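Satico resets maintenance plan for disassembly cell at Dritside
2023-02-16

Satico has revised the maintenance routine for the robot cell that opens and strips desktop computers at its Dritside recycling site. The new plan covers the gripper, the wrist camera and the clamp that holds each tower, and replaces the single monthly check used since the cell was commissioned last May.

The cell consists of one arm with a two-finger gripper, working over an open bench. Cases arrive with the side panel already removed. The arm reaches in for the cables and drives, and an operator works beside it during set-up and after any change of fingers.

Wear has been found mainly at the finger plates and the linkage pivots. Contact with the edges of drive cages shifts the plates slightly, and the camera offset then no longer matches the true position of the fingertips. Under the revised plan the hex socket screws on the plates and linkages are checked for tightness every 200 cases, and the pivots are cleaned at the same time.
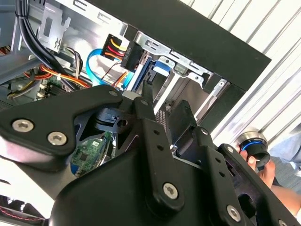 The gripper at an open desktop tower, with the drive cage and a blue SATA data cable above the finger plates.

The camera offset is now measured at the start of each shift against a fixed target on the bench. If the error is more than 2 mm, the arm is stopped and the offset is set again. The procedure takes up to 40 minutes, including a slow trial reach into a scrap case with its wiring still in place.

Spare finger plates are supplied by Mekonnen and kept at the cell as matched pairs. A pair is changed as a unit, even where only one plate is worn, and the screws are renewed with it. The control software, Gukmont, logs each change together with the case count. The first pair fitted under the new plan was taken off after 395 cases with light scoring on the inner faces.

Satico will apply the same routine to a second cell, where the bench clamp is being refitted.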